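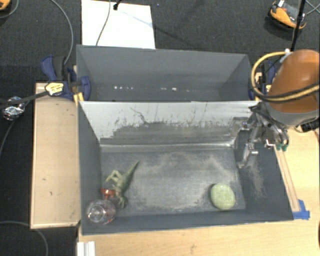 September 25, 1999

First league game of the season and my legs have gone to jelly, so I'm writing this on the sofa with both feet up on the arm and a bag of frozen sweetcorn on my left ankle. We won! By one point, over at Drunduvbridge, where I don't think we've won since I joined. I keep grinning at the telly and it isn't even on.

I'd been dreading it all week. We lost two of our tall girls over the summer (one to a job up north, one to a baby) and pre-season was frankly a shambles. We got hammered at Skurkau a fortnight ago, and that was meant to be the easy friendly. Nobody could catch a rebound, I threw three passes straight out of court, and on the way home in the minibus there was one of those silences where everyone pretends to be asleep. So when I woke up this morning with a stomach like a washing machine I did think about ringing in with a cold.

Anyway, I went. Porridge, banana, kit bag, back for the trainers I'd left on the radiator, then a lift from our point guard, who drives as if the fast break has already started. Drunduvbridge sports hall is exactly as I remember it from last season, freezing and smelling of badminton. One of the baskets has a rim so tight that anything not dead centre pings off into the wall bars. They know this, of course, and they always make the visitors shoot at it second half.

First half I hardly want to write about. They came out pressing all over the court and we'd practised precisely nothing for it, so we just kept dribbling into corners and getting stuck there. I picked up two fouls in no time, one of them fair. Their centre is enormous and very polite. She said sorry every time she flattened me. We were ten down at the break and it could easily have been more if they'd been able to hit a free throw between them.

Coach didn't shout, which I think frightened us more. She just moved us into a zone and told me to stop trying to jump with the big one and get my backside into her instead. Not very elegant advice but it worked a treat! She got cross, then she got her fourth foul, then she had to sit down for ages, and suddenly there was all this room under the basket. I got seven points in the second half, all from about two feet away, and I don't care, they count the same. The tight rim didn't bother us much either as we hardly took a shot from further out than I could spit.

The last couple of minutes I only remember in bits. We were level, then behind, then our smallest one stole the ball off the inbound (I've never seen anybody look so surprised, her included) and went the whole length with two of them chasing her. 30–29 to us. Yes, I know, that's a dreadful score for grown women and a real basketball fan would weep at it. They still had time for a shot and it went up and sat on the rim, on our side of the argument for once, and fell off the front. I screamed so loudly that my throat hurts now. Then I came down off somebody's foot while I was jumping about celebrating, so the ankle isn't even a proper injury — I did it after the whistle.

Chips afterwards from the place by the bridge, eaten in the car with the windows steamed up. Then a great long debate about the kit. Srisuk have said they'll pay for new vests if we put the restaurant name on the back, and everyone's for it apart from the colour, which they want to be orange. I look like a boiled ham in orange. But the old ones have been through the wash so many times that the 4 and the 9 on mine might as well be anything, and the referee had to ask me twice tonight what number I was. I shall wear the orange and be grateful, and we get ten per cent off the noodles.

Fendbridge at home next, and they went up as far as the final in May, so I'm not getting carried away. They've got a left-hander who made a complete fool of me last time, always going the same way, and I still fell for it. Must ask if we can work on that at training instead of endless lay-ups. Also need to buy a proper ankle support, pay my subs (late again), and find out who went home with my water bottle.

Sweetcorn has gone soft and is dripping down the cushion. Bath, then bed. One point!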